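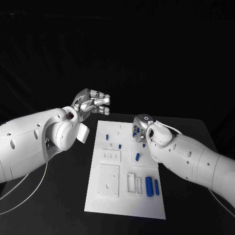

How much should a small shop set aside for a two-arm cell beyond the price of the arms? Plan on the hands, the fixtures and the spares together costing a good part of what the arms cost, and put them in the same request so they get approved together.

Search this blog Search

I spent most of January on the budget for our second bench and got two things wrong, so these are my notes for the next one.

The first was hands. We priced multi-fingered hands from Korkine and from Gilchrist. Korkine was cheaper per hand, but the wrist adapter was a separate line, and so was the cable set. Gilchrist quoted both in one number. Once I put the quotes in the same format the gap was small, and I went with Gilchrist for the shorter repair time – two weeks, against a vague answer from the other side.

The second was peg boards. I had them down as consumables. They belong under tooling. A board with plates, holders and loose pegs gets revised every time the task changes, and each revision is drawing time plus print time. Our first order from Allier came to 2,172 dollars, pegs included. Pegs get lost. Order extra in every diameter, and order them with the board, as the setup charge on a separate run is nearly 252 dollars.

Lines I now carry on every request:

Arms, with mounting plates and freight
Hands, with adapters
Spare finger parts for one hand
Cables, one full spare set
Boards, first version and one revision
Table and backdrop cloth
Setup labor, in hours

Setup labor is the line that gets cut first. Hilkka Aaltonen, who signs our requests at Urnholm, asked me to show it in hours instead of dollars, and it went through that way with no changes.

Cable routing needs a decision before the table is ordered. If the cables are going to run through the top, the holes have to be on the drawing. Ours run over the surface for now. A drilled top is on the list for next year, along with a second controller shelf.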